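**Does a bigger plate mean more wasted food?**
Nadja Imhof and Mārtiņš Vasiliauskas
12/2/20

We picked this topic because the poster in the Brutton dining hall says that smaller plates "cut waste by half." It gives no source. We asked the Avram office, which printed it, and got back a link to a page that no longer opens.

**What we did**

The hall let us weigh the scrap bins at lunch for 11 days. For the first part everyone got the usual large plates, and then the kitchen switched to the small ones from Kikier. We also handed out a short survey and got 228 back, out of nearly 3,000 people with a meal plan. That is a thin slice, and people who fill in surveys about food waste may not be the ones throwing food away.

**What we found**

Scraps per person went down a little after the switch. We don't think this shows much. The menu changed in the same week, and the second part had 2 pasta days, when hardly anything comes back. Some students also told us they just went up for seconds, and our scale can't tell a first helping from a second one.

The survey was no clearer. Most people said they "always" finish their meal. The bins say otherwise.
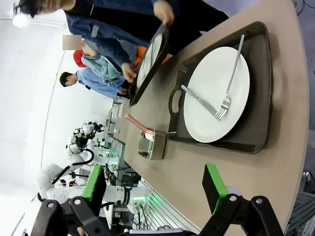 Plate size also depends on what you call the plate. The rim holds no food for most people, so a wide plate with a broad rim may carry the same lunch as a narrow one without it. The poster never says which part was measured – and we only thought of it ourselves in the last few days, too late to check.

**What we would change**

- Keep the menu the same in both parts
- Weigh the food going out as well as the scraps coming back
- Run it again in January at the Randon hall, where seconds are not allowed

Until someone does that, we would take the poster down.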